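Resetting a Shared Room: Surfaces, Small Items, Soft Furnishings

By Lesego Visser, Hudau
Last updated October 16, 2021

This procedure covers a room with a low cabinet, a large table and loose cushions. Work from the highest surface down. The floor comes last.

What you need: two microfiber cloths, a spray bottle, one bag for trash and one for recycling.

1. Clear the cabinet top. Clear plastic goes first, as it hides easily on a white surface. Flatten bags before sorting them. Check any open compartment at the side.

2. Clear the table. Take cups to the sink – do not stack them on the cabinet you have just cleared. Wipe in one direction, from the wall side toward you. Smudges on a glossy top show best from a low angle.

3. Pick up cushions by the upper edge and let them hang vertically for a moment so the filling settles. Check both faces for crumbs, then set them aside until the floor is finished.

Clear plastic on the cabinet, a cup on the table, a cushion held by its upper edge: 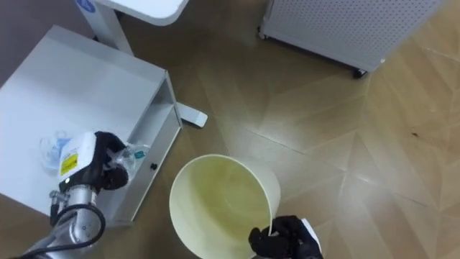
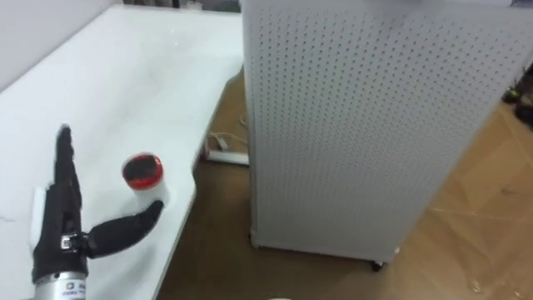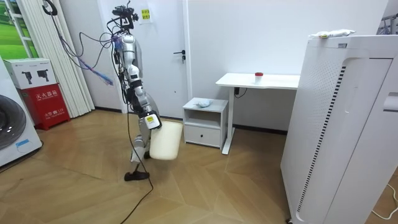

Dineo Visser writes that step 3 should come before step 2 in any room with fabric cushions, as shaking them out puts lint back on a damp tabletop. The order above works if the cushions are only hung and checked. If they need beating, do that outdoors before starting.

4. Sweep along the baseboard first, then the open floor. On a herringbone floor, follow the long side of the room and use a barely damp mop.

5. Return the cushions and tie off both bags.

Rinse the cloths in plain water and hang them to dry.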